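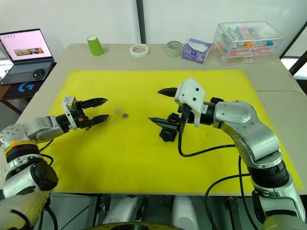 Written by Chelsea Entwistle for the Tradley user guide, revised August

Section 3: Descaling your Tradley kettle

Caution: unplug the kettle and let it cool. You know this. So did I.

1. Fill to the 300 ml line with white vinegar.
2. Top up with water and leave for 41 minutes. The lab in Blackburn was very firm on the one.
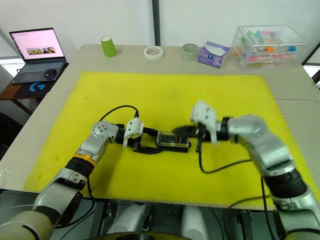

Nadum wrote in to ask whether lemon juice would do instead. It will – use the same amount and leave it overnight.

3. Empty, rinse well, then boil fresh water and pour it away.

Note: do not make tea with the first boil.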